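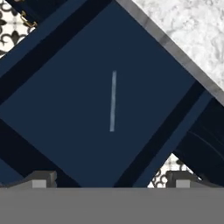
### 4.2 Camera views and policy inputs

All policies were trained in simulation on the Zudmont kitchen set. Each episode records one wrist view and two side views, and the policy gets all three at every step. We trained one model per task on 40 demonstrations and tested it with 8 random seeds. Paredes and Szabo collected the demonstrations by teleoperation. 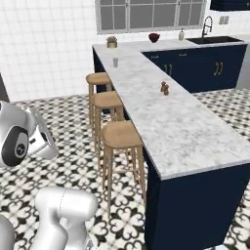 Layout matters more than we expected. Between episodes we change the starting pose of the arm but leave the furniture in place, so the policy has to learn which parts of the view help it locate itself. In the side view in Figure 3, the bar stools and the island take up much of the image, while the arm shows only along the left. Masking the island in this view hurt success more than masking the back wall.

We repeated the masking test with each side view removed in turn.
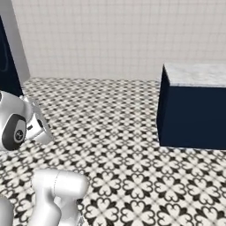
Dropping one side view cost little on 4 of the tasks. Dropping both left the policy with the wrist view alone, and it often stopped short of the target or closed the gripper too early. The Varken baseline showed the same pattern.

**Figure 3.** Views from the simulated kitchen used in the masking test. The wrist view includes both gripper fingers. The side views include parts of the arm and the patterned floor.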